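Masaru Kikuchi started sorting buttons for his aunt in Portela when he was nine. He now runs the repair counter at Hosten, a small tailoring shop that takes in coats, work jackets and the occasional band uniform.

"People think we mostly do zippers," he says. "Last year it was 410 zippers and 735 jobs with buttons. A button is what gets a coat through the door. Then you find the lining is gone too."

The shop charges by the garment. Kikuchi says he tried pricing by the button for a while and gave it up in March, when a customer came in with a cassock.

"Do the math on that one," he says.
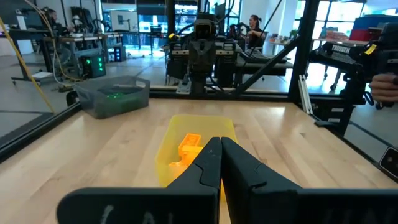
Most of his stock comes from Bida, a wholesaler that closed its city warehouse and now sells only by mail, in bags of 100. Kikuchi opens each bag at the bench and checks for chips before anything goes into the drawers. He likes a see-through tray for the job, a yellow plastic one with a rim, and says a dark one hides the cracks. Horn he buys separately, from a dealer who answers the phone only on Wednesday.

He has 112 drawers, labeled by size and then by color. The labels are his aunt's system, and he has kept her spelling.

Asked what customers could do at home, he doesn't hesitate. "Leave a shank. They pull the thread tight against the cloth, and on a heavy coat it tears right out. Put a matchstick under there while you sew."

He uses waxed thread from Dridaser for overcoats and plain polyester for shirts.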